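November, Dallora blast shop, evening

Batch 2223 done for the Addale order. Profile on the low side, so I pulled a sieve sample from the hopper – too many fines.
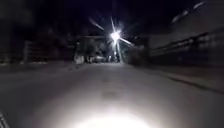 Was it the new grit?
The separator curtain had a gap on the left, so fines went back round.

Reset the gate and ran 7 more plates.
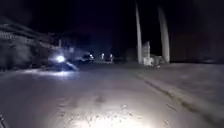

Wheel hours now 1539. Blades get changed at 3000. 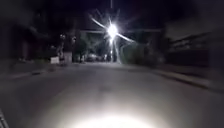
Eylül Türkmen wants the sieve sheet before Bayram calls. 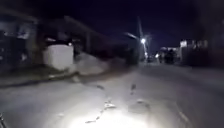 Still to do: dust bags, top up grit.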